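Clustuto Community Hall: The Fit-out in Pictures
Gallery
Published 2022-09-03

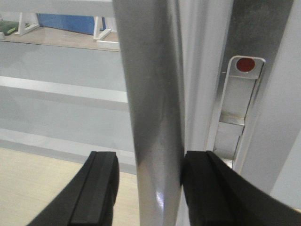
The refurbishment of the Clustuto Community Hall began in May and was carried out in stages so that the weekday programs could continue in the east wing. The work covered the main hall, the store rooms, the cloakroom and the rear corridor, a combined floor area of 554 square metres. Most of the effort went into the parts of a public building that visitors lean on, hang things from and push past every day: poles, posts, brackets, panels and catches.

This page records the metalwork. The hall committee asked that existing fittings be kept wherever they were sound, and the finished rooms therefore show a mixture of old and new. Grey was retained as the principal colour for wall panels and posts, in keeping with the original building.

Pole and post
A brushed silver pole stands beside a wide grey metal post with scuffs and cloudy patches on its face. The pole has a satin finish and carries some darker smudges along its length.

Slotted bracket
The narrow bracket set into the post has a rounded top and a long vertical opening, with a small silver rung across it partway down. A small round red dot sits at the top of the bracket.

Wall panels
The light grey panel behind the pole is smooth and evenly lit. Panels throughout the building may be wiped down with a soft cloth and a mild detergent. Abrasive pads should not be used on any metal or painted surface.

About the works
The contract for the metal fittings was awarded to Ondix, with cleaning and surface preparation by Zastuvton. In all, 1,116 separate fittings were inspected. Of these, 158 were replaced and the remainder were cleaned, tightened and returned to service. A full register is held at the hall office and may be consulted during opening hours.

The program was supervised by Ewan Cosgrove, Facilities Manager, who also prepared the maintenance schedule now in use. Under the schedule, upright poles and their brackets are checked twice a year and after any large event. Hirers are asked to report a loose or damaged fitting to the office on the day it is noticed, and to leave it in place until it has been looked at.

Adjustable fittings in the main hall may be moved only by hall staff. Groups that require a different arrangement – for exhibitions, markets or performances – should note this on the booking form at least ten working days before the hire date. Banners and signs may be tied to the poles with fabric tape. Wire, adhesive hooks and cable ties are not permitted.

Further galleries, covering the kitchen and the outdoor areas, will be added to this section as each stage is completed.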